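Filed under: Workshop Notes | Room log
10 Nov 2019 – Ciarán Ó Néill

Room at Ciltcombe, morning. Wiped down the floor tiles before people came in, moved the office chair over to the left side. Stand legs still catch feet – tape the spots next time. Blind left up, enough daylight from the big window to work by.
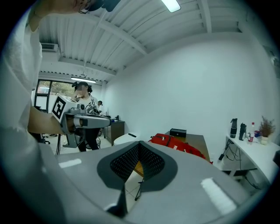 Kusuma order: 4 spare knobs and a box of 100 screws, none here yet. Asked Guvton about white T-shirts in a larger size. Need 40 more printed markers, matte paper if they have it.

2 comments | 3 shares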